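About Flotendale Boxing

Flotendale Boxing is an amateur boxing gym and sanctioned show organizer. The gym opened in November 2009 with one ring and a rented weight room. It now runs two rings, a bag floor and a separate area for strength work. Active membership stands at 163, of whom 42 hold a current competition card.

Coaching

Head coach Berkay Soylu sets the training plan for all competing boxers. Sessions are built on three-minute rounds for adults and two-minute rounds for juniors, with one minute of rest. New members complete 12 basic sessions covering stance, footwork, the jab and guard before any contact work. Sparring is by coach's invitation and is matched by weight, age and number of bouts. Headgear, a mouthguard and 16-ounce gloves are required for all sparring.
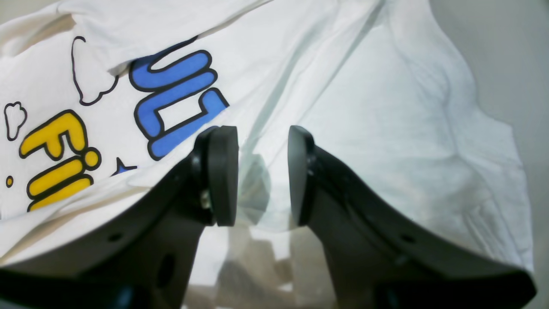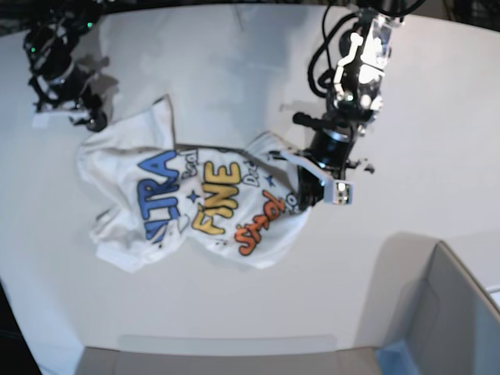

Competing boxers are weighed at the gym every week during the last month before a bout. Weights are taken on the same scale, before training, and entered in Pretik, our record system, with rounds sparred and resting heart rate. Boxers weigh in wearing shorts and a light top. A plain white cotton T-shirt with a print, like the one with the blue lettering, is fine for a gym weigh-in but not for the official one, where the inspector's clothing rules apply. We do not approve weight cuts by sauna or fluid restriction. A boxer who cannot make the limit through normal training and diet is entered in the next class up.

Shows

We have staged 238 bouts on our own cards. Matches are made on record and experience first, then on weight within the permitted range. Both corners receive the proposed match in writing and may decline it without penalty. A ringside doctor is present from the first bell to the last, and no bout starts if the doctor is away from ringside.

After a stoppage due to head blows, the boxer is removed from sparring for the full medical suspension. Return requires a doctor's clearance and two supervised non-contact sessions.

Facilities

The main ring measures 20 feet inside the ropes and the second ring 16 feet. Canvas and padding are inspected before each show. Ropes are re-tensioned monthly. Bags range from 70 to 120 pounds. Hand wraps are not loaned.

Membership

Juniors may join from age 10 with signed consent. Adults may join at any time but must complete the basic sessions in order. Applications are handled at the Dranen Street desk during opening hours.

Page last revised Aug 10, 2018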